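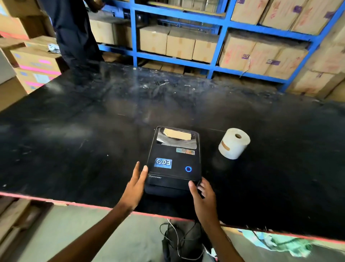

## Notes from the Clarar Animal Clinic pharmacy

**1/**
Clarar Animal Clinic is changing the way prescription refills are requested and collected. The new arrangement begins in March and applies to dogs, cats, rabbits and ferrets registered at our main office. Details follow in this thread.

**2/**
Refill requests received before 10 a.m. will be ready for pickup the same afternoon. Requests received later in the day will be ready by noon on the next day we are open. Compounded medicines are ordered from outside and may take longer.

**3/**
Clients may request a refill by telephone, at the front desk, or through the Skillo app. Please give the pet's name, the medicine, the strength, and the amount left at home. The old email address will no longer be checked.

**4/**
Most long-term medicines will be dispensed in a supply of up to 78 days. Controlled drugs remain limited to 30 days, and each refill must be approved by a veterinarian.

**5/**
State rules require a current exam before we can refill a prescription. If your pet has not been seen within the past year, our staff will offer you an appointment when you call. Pets on thyroid, heart or seizure medicine may also need blood work.

**6/**
Our pharmacy filled 2,964 prescriptions last year. Of these, 56 were never collected. Medicines not picked up within two weeks will now be returned to stock, where the law allows – please call if you need more time.

**7/**
Opened medicines cannot be returned for credit. Unused tablets and liquids may be brought to the front desk for safe disposal. Please do not flush them.

**8/**
Clients of our Lương Street office should continue to use that office's own refill line. Its hours and pickup times are unchanged.

**9/**
If your pet has missed a dose or has had a reaction to a medicine, please do not use the app. Call the clinic directly – after closing, the recorded message gives the number of the emergency hospital.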